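Home Issues Authors Subscribe Search
Print this article | E-mail this article

4. What the desktops told us

I should say at the start of this section that I came to the project as a chair person. My earlier work was all about seats, and when Doaa Ait Ali asked me to take on the desk half of the Clondley study I said yes mostly because I thought it would be quick. A desk doesn't move, it has no foam in it, and people don't complain about it much. I was wrong about the quick part (we were still looking at tabletops in December), but I did end up liking desks a great deal more than I expected to!

4.1 The desks and the people

We looked at 17 desks in small rooms, all of them with pale tops. Some were white, a few were closer to cream, and one was sold as "fog," which Chun-hung Wan and I argued over for most of a morning before filing it with the whites. The rooms were the kind that get used for whatever needs doing: sorting mail, eating lunch, cutting paper, setting up equipment, a bit of typing at the far end. We left out any room with a single assigned user. We wanted surfaces that passed from hand to hand, where the person who made a mark was often long gone by the time someone else sat down and frowned at it.

Then we talked to some 20 people who used those rooms. The interviews were short and pretty loose. I asked what they liked about the desk, what bugged them, and when they had last cleaned it, and then I mostly let them talk. Kam-wah Kan sat in on the later ones and was much better than I was at staying quiet. People will tell you a surprising amount about a tabletop if you leave a long enough pause.

4.2 Shiny and matte

Matte won by a mile when we asked about looks. People called it calmer, easier on the eyes in the late afternoon, less like a doctor's office. The glossy tops got words like "cheap" and "sticky," even when they were perfectly clean to the touch. So far, so good for the people who make matte desks.

The trouble came with the question about cleaning. A glossy top shows a fingerprint right away, you wipe it, and it goes. A matte top hides the fingerprint nicely and then hangs on to a wider, fainter kind of mark that people had a hard time naming. We heard "haze," "ghosting," "the gray stuff," and (my favorite, from a woman who does bookbinding) "weather." In the end Ewan Geddes suggested we just call it gray streaking and get on with things, so that is the term in the tables.

Where does it come from? We can't say for sure from a survey like ours. The users had two main theories. The first was the cloth: a rag that has already done a dusty shelf gets dragged over the desk and leaves a thin film behind. The second was stuff being slid across the top, such as rubber feet, metal trays, or the undersides of boxes. Both seem likely to me, and both showed up when Chun-yin Tsai tried them on spare sample panels from Luvness. She dragged a rubber doorstop over one panel and a damp gray rag over another, let both sit overnight, and the next day I could not reliably tell her which was which. She was very nice about it.

4.3 Where the marks are

I had expected the streaks to follow the front edge, where forearms rest and where people lean in to reach things. That held for the cream tops. On the white tops we kept finding the worst of it farther in, on the part of the desk everybody can reach and no one really sits at.

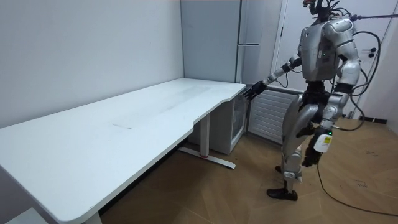
The middle of a big white top seems to be where cleaning gets lazy, and I include my own cleaning in that. People start well at one end, run out of arm, and finish with a couple of long swipes. The desk in Figure 2 is a good one to keep in mind here, a long matte top with very little on it and a faint, streaky gray smudge across the middle that looks like something was wiped or dragged over it. Its corners are rounded, and near the right end the front edge has a shallow curved cutout, a detail I'll get back to in 4.4. With the top this bare, a faint mark is all your eye has to land on. Several of the people we talked to made the same point in their own way, saying that their desk looked dirtier after they had tidied it than before, which drove them up the wall.

Figure 2. Matte white desktop with gray streaking across the middle.

4.4 Cutouts and corners

Curved cutouts split our group more than anything else did. The people who liked them liked them a lot ("it's like the desk scoots over for you") and the rest thought of them as surface they had paid for and didn't get. Seven people brought up the cutout before I had even asked. My own feeling is that a shallow one does little harm and tells a person where to sit, which is handy at a long desk. It does leave a seam of crumbs in the habits of anyone who wipes in straight lines, though, me included, as they skip right past the curve.

Rounded corners got no complaints at all. Two people told us about bruised hips from the square-cornered Skeltetti desks they had before, and one of them showed me exactly where, with a ruler.

4.5 A note on the Tsang panels

We also had a small set of coated samples from Tsang, which arrived too late to go through the same overnight test. Chun-yin has them on her windowsill now. The coating feels a touch slicker under the hand, and I would love to know how it does with the rag, so those results will go in the follow-up along with the rest of the cleaning diaries.

Print this article | E-mail this article
Previous section Next section Back to top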